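Postharvest Handling of Fruit
Handout 6: Water loss and storage of citrus
Instructor: Naa Dankwa

Citrus is non-climacteric. Starch reserves are negligible, and sugar content does not rise after picking, so eating quality is fixed at harvest. Storage work therefore deals mainly with water loss, rind disorders and decay.

Water leaves the fruit through the rind. The driving force is the vapor pressure deficit (VPD) between the fruit surface and the room air. Small fruit lose a larger share of their weight per day than large fruit at the same VPD – the ratio of surface to volume is higher.

Percent weight loss = 100 x (W0 - Wt) / W0

Worked case: a sample weighs 800 g at intake and 570 g at the end of an unwaxed, room-temperature trial. Loss = 28.75 percent. Fruit in this state is well past the point of sale.

Chilling injury shows as pitting and brown staining of the rind. Grapefruit and lemons are more sensitive than most oranges. Symptoms often appear only after transfer to warmer air.

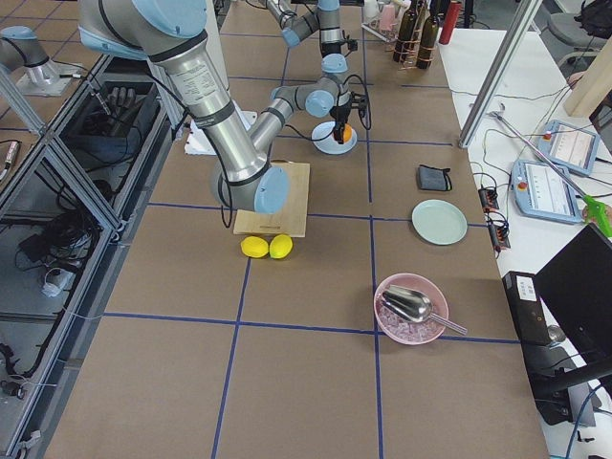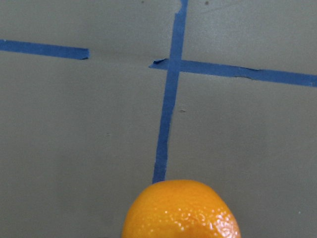 Orange fruit, two views.

Green mold (Penicillium digitatum) enters through wounds. Clip stems flush, and discard dropped fruit before packing.

Problem set: questions 1 to 6 on page 27. Show units at each step. Due Friday, September 9, 2022.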